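Sorting and Storing Small Household Items on a Shared Tabletop
Project report, Home Organization Studio, Estport
Group 3: Finlay Kerr, Fuseini Appiah, Davina Galbraith
Supervisor: Torquil McIver

1. Purpose

The assignment asked each group to choose one class of small household goods and define a storage method that fits on a single table. Our group chose mixed kitchen items of the kind kept in a family room: play food, drinking cups, and small boxes. These items share a surface in daily use but have little in common in shape or stiffness. The report covers the choice of containers, the layout of the table, and the rules we wrote for putting items away.

2. Work surface

All layouts used a white tabletop with a brown mat laid over most of it. The mat sets the working area. Items on the mat are in use or waiting to be sorted, and the uncovered white strip is kept as a margin. We tested the layout without a mat during the first week and dropped that version, as pale items were hard to find against the white surface. Kerr also tried a patterned cloth, which wrinkled when baskets were pushed across it.

The mat has no printed grid. Positions are given in this report as left, center, and right, as seen by a person seated at the table.

3. Containers

3.1 Open basket for loose items

Play food was assigned to a small square wire basket placed in the middle of the mat. Three container types were compared: a fabric bin, a lidded plastic tub, and the wire basket. The fabric bin lost its shape when partly filled. The tub held its shape but had to be opened to check its contents. The wire basket was selected because the contents can be identified from the side as well as from the top.
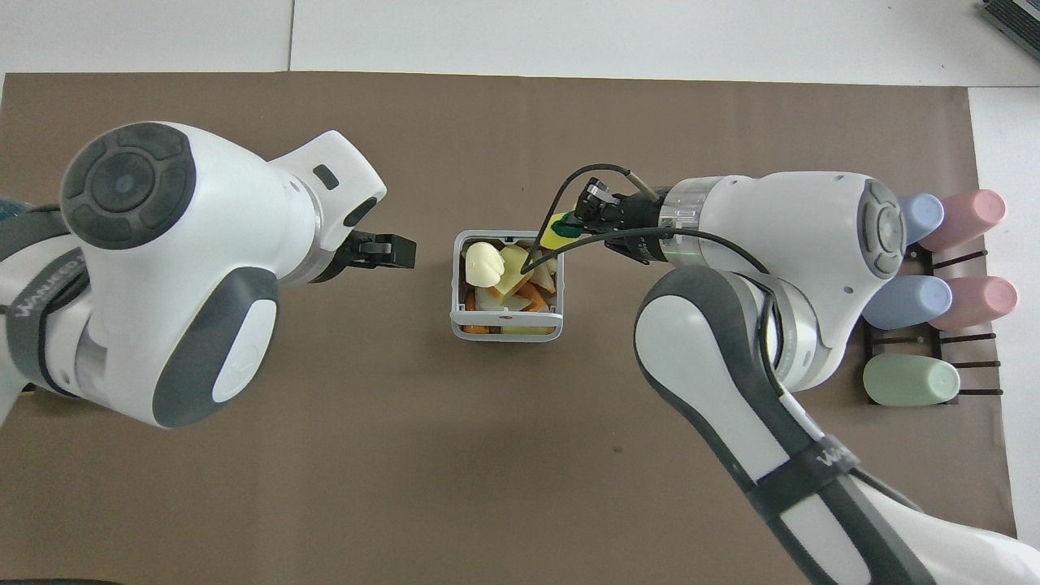

Figure 1. Wire basket with play food, center position.

The main limit of the wire basket is the gap between rails. Thin pieces, such as the orange slices, can settle against the bottom rail, and a piece turned on edge may work its way through when the basket is lifted. Larger pieces, such as the one shaped like a garlic bulb, stay in place. We considered a paper liner and rejected it, as it would block the side view that was the reason for choosing wire.

Fill level was set by a simple rule. No piece may rest above the top rail. When the basket reaches that level, a second basket is started and the first is not packed down. Appiah proposed sorting the food by color inside the basket. The proposal was tried for one session and abandoned, since a loose pile does not keep its order after the basket is moved.

3.2 Rack for cups

Cups were first stacked upright, one inside another. The stack used the least table area of any arrangement, but the cups tended to bind and the lower ones were hard to pull free. The stack was replaced with a dark brown wooden rack with slanted slats. Cups are laid on their sides in the rack and all face the same way. This takes more area than a stack and allows any one cup to be removed without handling the others.

3.3 Boxes

Small lidded boxes do not go into a basket or a rack. They stand upright on the mat until the other two classes are put away, then move to the shelf.

4. Layout

The rack is kept to one side and the box near the center, so that the two can be reached separately. Single food pieces found during clearing are left on the mat until the cups are done. 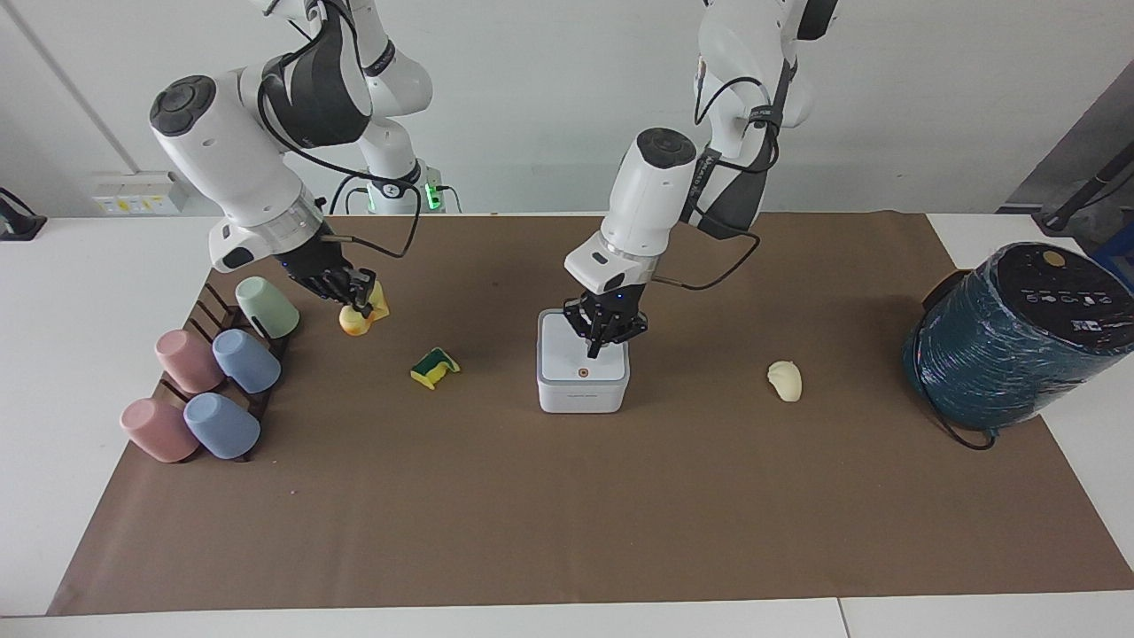
Page last changed: 4th October, by D. Galbraith

The cups are plastic, with a matte finish and one common shape, in mint green, dusty pink, and pale blue. The shared shape matters more than the color for this method. A rack spaced for one cup profile will not hold a mixed set well, and we would not recommend it for a household with mugs. Handles catch on the slats.

The mint-green cup is at the top of the rack, with a pink and a blue cup in the middle row and the same two colors in the front row. The color order was not part of the rules. A user who wants fixed places could assign one row to each person.

5. Procedure

1. Move all items onto the mat.
2. Lay the cups in the rack, mouths facing one way.
3. Place play food in the basket, large pieces first.
4. Stand boxes upright with lids closed.
5. Check the white margin for stray pieces.

An earlier draft placed step 3 before step 2. Galbraith changed the order after a trial in which food pieces were found inside two of the cups.

6. Comments from review

Bongani Shabalala reviewed the draft and asked whether the basket should have a label. We left it unlabeled. He also noted that the procedure does not cover wet cups. The slats leave space for air, but we did no drying trials, and the rack should be treated as storage for dry cups only.

7. Remaining work

The basket needs a finer bottom panel for thin pieces. A wider rack should be tested with a second cup shape in January, using the same mat.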